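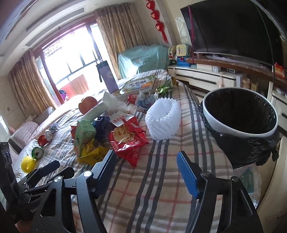 4.2 Sharing the clearing round with the machine

At Tusell we let the machine take over the bedroom round in November, and the housekeepers keep the duty of deciding what is rubbish. Wrappers, drink cans and crumpled bags on a plaid bed cover are simple for this decision; a tumbler standing among them is to be kept.

1. Check that the bin beside the bed has a liner folded over the rim.
2. Allow 2 persons for the first 14 rounds.
3. Mark each kept item on the room sheet.

Caution: Keep your fingers away from the moving links.

Note: The time for one round is around 50 minutes. Do not shorten the break.

4. After the large pieces, continue with small wrappers. Drop each one over the middle of the bin.
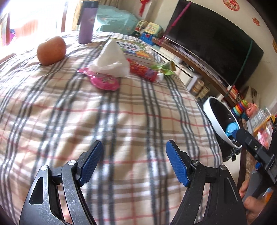 Torunn Skjelbred asked that the room sheet stay on paper, as she does not wish to decide from a screen what a guest will miss. We have kept it so.

5. Sign the sheet and hand it to the next shift.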